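Clothes swap news - autumn round

Sep 27, 2023

Quick one from the Perkell Clothes Swap, typed between the school run and the van turning up. Sorry it's late, the newsletter was meant to go out before the hall booking changed and then the hall booking changed again.

So. The autumn swap is ON, same hall, but we are in the back room this time and the way in is through the car park side. Doors at ten for drop off, swapping from eleven. Please don't queue on the ramp, people with pushchairs need it.

The numbers, as several of you asked. Through the spring and summer rounds we took in 2,463 items and 1,304 of those went home with somebody new. The rest went to Fekete for sorting, apart from 2 bags that were just too far gone and went in the rag bank. Spring was the big one (March, coat clear-outs, everybody at it). Summer was quieter, and far too many swimming costumes.

Tokens - one item in, one token out, as before. Coats and boots count as two. Old tokens from the summer are still good, the green ones. If you've got the really old paper ones bring them too, we'll sort it out on the day.

What we're short of: men's anything, really. Shirts most of all. Children's jumpers age five and up. School trousers, the grey ones, we ran out in nearly twenty minutes last time. What we have plenty of: scarves, ladies' tops, handbags. Bring them if you like but don't be hurt if they're still there at the end.

Please check before you bring. Wash it, empty the pockets (we've had keys, a tooth, half a flapjack), do up the buttons so it hangs properly. Missing button is fine if you say so, pin a note on. Besum are doing the mending table again and will sew one on while you wait, no charge, though there's a tin for thread money. They can't do zips on the day. Zips go in the blue crate and come back in a fortnight or so.

Checked shirt, and a plain one (or maybe a jacket):
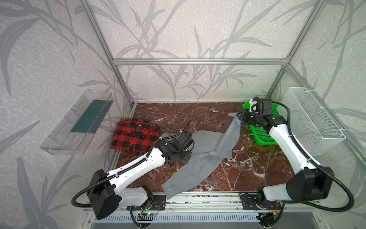
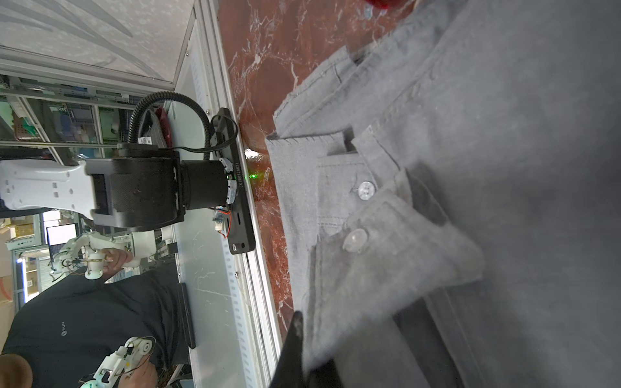 Rails. We have 24 now, after Wamovero let us have the ones from their old shop, and that should mean sizes can be kept apart for once. Small at the window end, large by the kitchen. Shoes on the floor underneath, tied or pegged in pairs PLEASE. We spent ages matching up boots in the summer and there's still an odd left one in the cupboard, brown, size six, do shout if it's yours.

Changing space is behind the screens. One mirror, so be quick.

Teas from half ten, cash only, bring a mug if you can. Cake wanted, anything without nuts, drop it at the kitchen hatch with a label on.

Packing up is at two and we have to be out by half past becuase the dance class is in after us. If you can stay and fold for a bit, come and find whoever's on the token desk.

Winter date to follow once the hall get back to us.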